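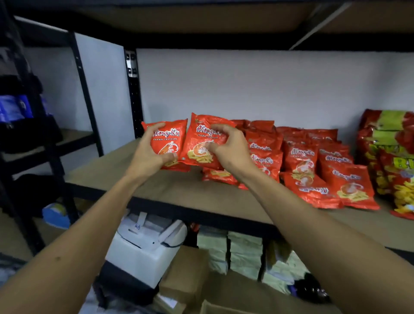 Home Grippers Spares Support Contact

Gidum Soft Grip Pad Set (revised), fits the Movport shelf picker

Okay, so I'm going to tell you why this part exists before I try to sell it to you, as a few of you got burned by the old one and you deserve the story.

The first Gidum pads were great on cartons and cans. Pillow bags were another matter! Chips, prawn crackers, anything puffy in shiny foil. The fingers would close, the bag would squash a little, the force reading would dip, and the controller decided it had lost its grip and squeezed harder. You can guess the rest. We logged 159 burst or split bags at the Trusuvthorpe test store before I pulled the pads in November, and one time the arm kept closing after the bag had popped and pinched a stocker's glove against the shelf beam. She was fine (the glove wasn't), but that was the end of that version for me.

Reynaldo Talavera on our bench found the cause. The old pad had one sensor, right in the middle, and a bag that sat crooked or overlapped its neighbor hardly touched it. People restocking by hand spread their fingers over the front of a bag or wrap them around a bottom corner, and they shift their hold without thinking. Our pad couldn't feel any of that.

The new set has three sensing zones per pad and a hard force ceiling that lives in the gripper itself, so a confused controller can't push past it. If the zones disagree, the fingers stop, open and wait for you. Yes, it stops more often. I'd rather have you walk over and hit resume.

In the box: 2 pads, a cable, 10 mounting screws, and the Gondal firmware card. Load the firmware BEFORE you fit the pads. With the old firmware the outer zones are ignored and you're back where we started.

It still struggles with bags lying flat under other bags. Pick those by hand, with the arm powered down.

Price is $328 a set. If you have the original pads, stop using them on bags now and send them in, and we'll swap them free.

Page updated June 2026

We use cookies to remember your cart. Accept / Manage settings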